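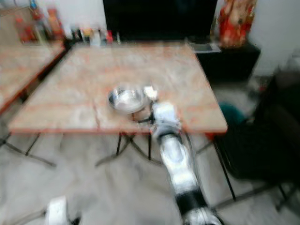

Sound mix changes in season 3 of Vodis

The third season of Vodis began streaming on Sunday, and most of the mail to this newsletter concerns the audio. Viewers report that dialogue in the station episodes is hard to follow at normal volume. We compared the first two episodes with the season 2 finale, using the same player, the same receiver and the same pair of front speakers.

Seasons 1 and 2 were mixed with nearly all speech in the center channel. In season 3 the crew's radio traffic has moved to the left and right channels, and the engine tone under it has been extended upward into the range of the human voice. On a full surround system the two stay apart. When the player folds everything down to stereo, they land on top of each other. The worst case is the docking sequence in episode 2, where 29 lines are spoken over the tone and the subtitles were needed for most of them.

The Stellcombe accent adds to the problem. The actors playing the colonists drop final consonants, as they did in season 2, but the earlier mix left a gap in the background noise after each line. The new one does not.
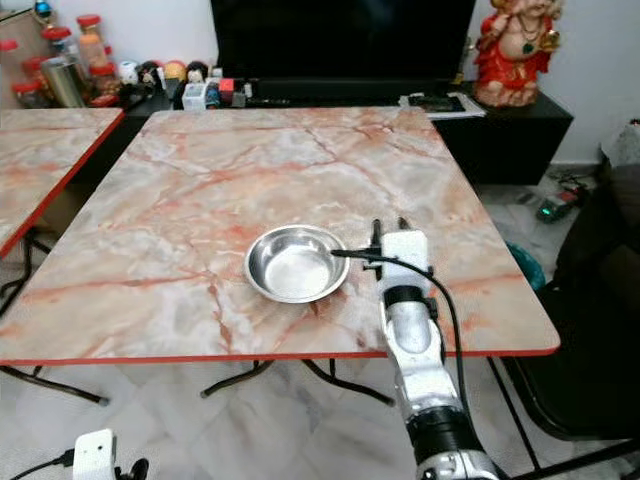
Settings that help

Set the player output to stereo if you have no center speaker. Leaving it on automatic sends a surround track to some televisions, which then do their own fold-down at a lower speech level. Turn off any "cinema" or "wide" effect. If the receiver has a night mode, use the lower of its two settings; the higher one raises the engine tone along with the voices.

The disc release of season 2 carried a separate stereo track, and Mercado, the distributor, lists the same for season 3. No stereo track is offered on the stream at present. The track menu shows one English mix and one described mix. The described mix places speech slightly higher throughout, narration included.

Episode 1 is less affected. It has over 60 minutes of running time, and the station appears only in the last act. The Nallero scenes are shot outdoors with a plain wind bed and can be followed without changes.

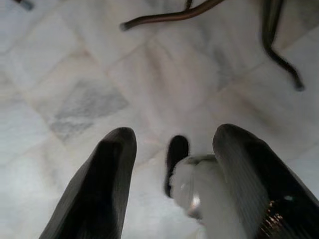

Nallero is not free of it either, according to one subscriber, who found the market argument unclear on headphones until the player was switched from automatic to stereo. The same subscriber asks whether the theme music has also been raised. It has, by a small amount, in the opening titles only. The end titles match season 2.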